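Grerkon gripper: ball slips in sim with the new finger settings
Orkthorpe shared workshop – build log and tickets
Opened 2023-07-08 by Lina Mahasneh
Status: open

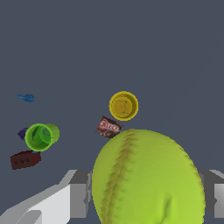
Ebuka Tijani: I'd call this fixed. I raised the finger friction last night and ran the softball 10 times, no drops. Can we close it and start printing the real fingers?

Lina: Not yet. Ten good runs in a simulator tell me the simulator is happy. With the ball between the fingers like that I can't tell how hard they're squeezing, and the force readout in our build still shows zero whenever the fingers stop moving. I don't believe zero.

Things I tried today:

Put friction back to the old value. Ball slides out on the lift, same as before.

Old friction, grip limit raised from 600 to 700. It holds, then creeps downward during the turn. So force does something, whatever the readout says.

New friction, grip limit back at 600. Holds. That's Ebuka's result and I can repeat it, but the friction number is one he picked by hand. Where did it come from?

Ebuka: From the Atisham forum. Someone had it working with rubber pads.

Lina: Our pads aren't rubber. They're whatever was left on the printer spool.

Sofia Chatzigeorgiou: Check the ball's mass too. When I brought the objects over from the Liapis set, a few came in with the default mass. If the softball is one of them, you've been tuning against a balloon.

Lina: Checked. The softball file has no mass line at all, so it was getting the default. I put in the weight from the workshop's kitchen scale and reran Ebuka's settings. Dropped on the first lift – and on the next two.

Ebuka: Fine. Not fixed.

Lina: Leaving this open. Still to do:
- go through the other object files for missing mass lines (Sofia)
- find out why the force readout goes to zero, my guess is line 57 of the logging script
- drag a printed pad across a real ball with the spring scale and use that friction, even if it's ugly

Please don't print fingers until the last one is done. The spool is nearly out and I'm not paying for a second guess.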